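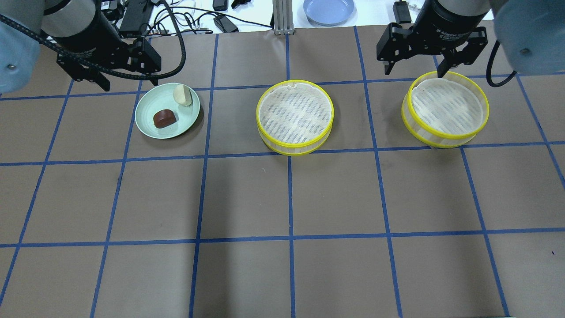

淡い緑の皿と竹の蒸籠

オンラインオークションで古いブランデーやウイスキーに入札する手順

2025年5月1日
文：カラム・ウェインライト

サイト内を検索　キーワードを入力　検索

古いコニャックやモルトウイスキーの多くは、いまではネット上の競売で売買されています。会場に行く必要はなく、登録さえ済ませれば自宅から入札できます。ただ、手順を知らずに始めると、手数料の計算を間違えたり、状態の悪い瓶を引き当てたりします。このページでは、登録から受け取り、受け取ったあとの保管までを順番に説明します。

対象は、飲むため、または手元に置くために一本から数本を買いたい個人です。転売を目的とした仕入れには触れません。

1. 何を買うかを先に決める

カタログを眺めてから欲しいものを探すと、たいてい予定外の瓶に入札することになります。先に銘柄、おおよその瓶詰め時期、容量を決めてください。「Eshamの旧ラベル、箱はなくてもよい」という程度で十分です。条件を書いた紙を手元に置き、そこから外れるものは見るだけにします。

飲むつもりなら、箱や付属の冊子にお金をかける理由はありません。箱付きは同じ中身でも高く落札されます。反対に、贈り物や棚に飾る目的であれば、箱の傷みも中身と同じくらい丁寧に確認します。

旧ラベルと現行品で味が違うとよく言われますが、差があるかどうかは銘柄によります。可能であれば、バーで一杯飲んでから探し始めてください。一杯の代金は、間違った一本を落札するよりずっと安く済みます。

2. 会員登録と本人確認

ほとんどの競売サイトでは、入札の前に登録が必要です。用意するものは次のとおりです。

・年齢と氏名を確認できる身分証
・住所を確認できる書類
・支払いに使うカードまたは口座
・連絡のつく電話番号

私が使っているSkandikでは、身分証の確認が終わるまで入札ボタンが押せません。週末をはさむと確認が翌週に回るため、欲しい品が出てから登録すると間に合わないことがあります。カタログの公開前に済ませておきます。

登録名と受取人の名前は必ず同じにしてください。家族の名前で受け取ろうとすると、配送会社が年齢確認の段階で荷物を持ち帰ることがあります。ローマ字で登録する場合は、身分証の表記に合わせます。

登録のときに保証金を求められるサイトもあります。返金の条件、返金までの日数、返金の際に手数料が引かれるかどうかを規約で読んでおきます。

3. 出品説明の読み方

出品ページには決まった項目が並んでいます。英語のサイトでもよく出る語は限られているので、次のものを覚えておけば困りません。

Lot
　出品番号です。問い合わせのときは品名ではなくこの番号を伝えます。同じ銘柄が同じ回に何本も出ることがあるためです。

Estimate
　予想落札価格です。上限と下限が書かれますが、競売会社の見立てであって、この範囲で落ちるという約束ではありません。

Reserve
　最低落札価格です。金額は公開されないのが普通で、入札がこれに届かなければ売買は成立しません。

Fill level
　液面の高さです。首、肩の上、肩の中ほど、といった言葉で示されます。

Closure
　栓の種類です。コルク、スクリューキャップ、古いものではスプリングキャップもあります。

Provenance
　来歴です。誰がどこで保管してきたかが書かれます。空欄のものも多くあります。

Condition report
　状態報告書です。ページに載っていなくても、頼めば送ってくれる会社があります。

説明文に書かれていないことは、良い意味にも悪い意味にも取らないでください。液面について記載がなければ、液面については何もわからない、というだけです。質問を送って確かめます。

4. 瓶の状態を写真で確認する

写真は必ず拡大して見ます。正面だけでなく、裏ラベル、栓の上部、底の写真があるかどうかを確かめてください。私は一本につき最低でも3枚、正面と裏と栓まわりがそろっていないものには入札しません。足りない場合は、追加の写真を頼みます。

液面

蒸留酒はワインほど早く傷みませんが、液面が大きく下がった瓶は、栓の密閉が弱くなっている可能性があります。アルコールや香りが抜けていることもあります。同じ銘柄で同じ時期の瓶をほかに何本か探し、液面を見比べると判断しやすくなります。色の濃いガラスや陶器の瓶では写真から液面が読めないので、重さを量ってもらうよう頼みます。

栓と封

キャップシールに破れや浮きがないかを見ます。栓のまわりに染みがあれば、過去に漏れた疑いがあります。鉛のシールは時間がたつと白っぽく粉をふくことがあり、これだけでは開封の証拠になりません。スクリューキャップの場合は、リングの切れ目がつながっているかどうかを見てください。

ラベル

多少の擦れや黄ばみは、年数を考えれば自然です。むしろ、瓶のほかの部分は古びているのにラベルだけが新しく見えるときに注意が必要です。文字の輪郭がにじんでいないか、容量や度数の表記がその時代のものかを、ほかの出品と比べます。税の印紙や輸入業者の札が残っていれば、輸入された時期を絞る手がかりになります。

中身

濁りや浮遊物がないかを見ます。冷えた場所に置かれていた瓶では一時的に濁ることもあるため、濁って見えるときは室温での写真を頼むとよいでしょう。コルクのかけらであれば、茶こしで除けば飲むのに支障はないことがほとんどです。

デキャンタ入りのコニャックは、栓がガラスや陶器で、密閉の具合が個体によって大きく違います。栓にひびや欠けがないか、封のひもや蝋が元のままかを質問してください。立てた状態で保管されてきたかどうかも聞いておきます。

5. 質問を送る

質問は早めに送ります。締め切りの前日には担当者に問い合わせが集中し、返事が来ないまま終わることがあります。次のように短く、項目を分けて書くと返事が早くなります。

「出品番号238について伺います。
・裏ラベルの写真はありますか。
・栓のまわりに漏れの跡はありますか。
・最低落札価格は設定されていますか。
・日本への発送は可能ですか。」

最低落札価格の金額そのものを聞いても教えてもらえません。設定の有無だけなら答える会社があります。

返事は保存しておきます。届いた品が回答と違っていたときに、これがないと話が進みません。電話で聞いた内容も、あとからメールで「先ほどの回答は以下のとおりで間違いないでしょうか」と送り、文字で残してください。

6. 総額を計算する

落札価格は支払額ではありません。多くの場合、次の費用が加わります。

・買い手の手数料（落札価格に対する割合で決まる）
・手数料にかかる税
・梱包費
・送料
・輸送中の破損に対する保険料
・輸入時の酒税、消費税、通関の手数料
・カード会社の海外利用手数料

買い手の手数料の率は会社ごとに違い、価格帯によって変わることもあります。規約の「Buyer's premium」の項を見てください。税率や免税の範囲は変わることがあるため、入札の前に税関の案内で最新のものを確認します。

計算は総額から逆にたどると間違えません。まず、すべて込みで払ってよい上限を決めます。そこから送料、保険、税の見込みを引き、残りを手数料の率を加えた数で割ります。出てきた金額が入札の上限です。

私の場合、昨年の11月に落としたEshamは、入札の画面では手頃に見えましたが、手元に届いたときの合計は600ポンドを超えました。送料を一本分の最低料金で見積もっていたのに、箱が大きく、容積で計算されたのが原因です。箱付きの品では、箱の外寸を聞いてから送料を見積もってください。

為替も見込みに入れます。請求が外貨の場合、カードの換算日は落札日と同じになるとは限りません。

7. 入札する

入札には大きく分けてふたつの方法があります。

上限を登録する方法
　自分の上限額を入れておくと、ほかの入札に応じてシステムが必要な分だけ金額を上げます。上限に達すると止まります。画面の前にいる必要がなく、初めての人にはこちらを勧めます。

そのつど手で入れる方法
　締め切りまで様子を見ながら金額を入れます。競り合いになると上限を忘れやすく、回線が途切れれば入札できません。

多くのサイトでは、終了間際に入札があると締め切りが自動で延びます。最後の数秒を狙う入札は、このしくみのあるところでは役に立ちません。延長の有無は規約に書いてあります。

入札の刻み幅も決まっています。切りのよい金額を上限にする人が多いので、上限を一刻み上にしておくと、同額で先を越されるのを避けられます。ただし、その一刻みも最初に決めた総額の中に収めてください。

一度入れた入札は取り消せないのが原則です。桁を間違えたときは、すぐに電話で連絡します。メールでは見てもらえるまでに時間がかかります。通貨の表示がポンドかユーロか円かも、確定ボタンを押す前にもう一度見ます。

慈善目的の競売では、落札価格の全部または一部が寄付に回ります。落札額のうちどこまでが寄付になるのか、手数料も寄付に含まれるのかは、催しごとに違います。国外の団体への支払いが日本で寄付金控除の対象になるとは考えないほうがよく、必要なら税理士に確認してください。

8. 支払いと発送の手配

落札すると請求書がメールで届きます。届いたら、出品番号、金額、手数料、送付先を確認します。間違いがあれば、払う前に直してもらいます。

支払いの期限は会社によって違います。Skandikでは請求から9日以内で、過ぎると保管料が加算されます。銀行送金の場合は着金日で数えるため、期限の直前に送ると遅れた扱いになります。送金手数料は送り手負担を選んでください。受け手負担にすると着金額が不足し、差額を請求されます。

発送は、競売会社が手配する場合と、自分で業者を選ぶ場合があります。酒類を受け付けない運送会社もあるので、品名を隠さずに問い合わせます。品名を偽って送ると、破損しても補償されません。

ロシオ・ロレンテは複数の瓶をまとめて送るとき、Bajpaiに集荷を頼んでいます。複数の会社で落札した品を一度倉庫に集め、まとめて発送できるので、一本ずつ送るより安くなったそうです。ただし、倉庫に置いておく間の保険は別に申し込む必要があります。

保険は落札価格だけでなく、手数料と送料を含めた額でかけられるかを聞いてください。ガラス製の品を補償から外している契約もあります。

9. 受け取りと開梱

箱を受け取ったら、配達員がいるうちに外側を見ます。濡れた跡、つぶれ、酒の匂いがあれば、その場で伝えて記録してもらいます。

開けるときは次の順で進めます。

・外箱の各面を撮影する
・テープを切り、開けた直後の状態を撮影する
・緩衝材を上から順に取り除く
・瓶を立てて取り出す
・出品時の写真と、液面、栓、ラベルを見比べる
・問題がなくても、緩衝材と外箱はしばらく捨てない

カッターの刃は短く出します。深く入れるとラベルや化粧箱を切ってしまいます。

違いが見つかったら、申し立ての期限内に、写真と質問への回答を添えて連絡します。期限は短いことが多いので、届いたらその日のうちに開けてください。旅行などで不在になる予定があれば、発送を遅らせてもらいます。

10. 保管する

蒸留酒の瓶は立てて保管します。ワインのように寝かせると、強いアルコールがコルクを傷めます。場所は、直射日光が当たらず、温度の変化が小さいところを選びます。押し入れの奥や北側の部屋の戸棚で足ります。冷蔵庫に入れる必要はありません。

コルクの上からフィルムを巻く人もいます。私はPlorkbyの細幅のものを使い、栓と首の境目に重ねて巻いています。強く引きすぎるとシールの縁がめくれるので、力を入れずに伸ばしながら巻くのがこつです。飾っておく品や、いずれ手放すかもしれない品では、フィルムの跡が残らないか目立たないところで試してから巻いてください。

古いラベルは湿気でかびることがあります。逆に、乾かしすぎると糊が浮きます。薄い紙で瓶を包み、箱に入れておくと両方を避けやすくなります。新聞紙はインクが移るので使いません。

一本ごとに記録を作ります。出品番号、落札日、総額、届いたときの液面を書き、写真と請求書を一緒に保存します。家財保険の申告にも使えますし、手放すときには来歴の裏付けになります。

11. 開けるとき

古いコルクは折れやすくなっています。前の日から立てたまま動かさず、栓をゆっくり回しながら少しずつ抜きます。折れたときは、残った部分をワイン用の二枚刃の栓抜きで引き上げます。中に落ちてしまったら、茶こしを通して清潔な瓶に移せば飲めます。替えのコルクを先に用意しておくと慌てません。

開けてすぐは、こもったような匂いがすることがあります。グラスに注いでしばらく置き、それから味を見てください。飲み残しは、中身が少なくなるほど変化が早く進むので、小さな瓶に移します。

溶剤や金属のような異臭が時間をおいても消えないときは、飲まずに競売会社へ相談します。開封後の返品は受け付けないのが普通ですが、中身が偽物だと疑われる場合は別の扱いになることがあります。瓶も栓も捨てずに残しておいてください。

カテゴリー：お酒・コレクション ＞ 買い方ガイド
タグ：コニャック、ウイスキー、古酒、オンライン競売、個人輸入、保管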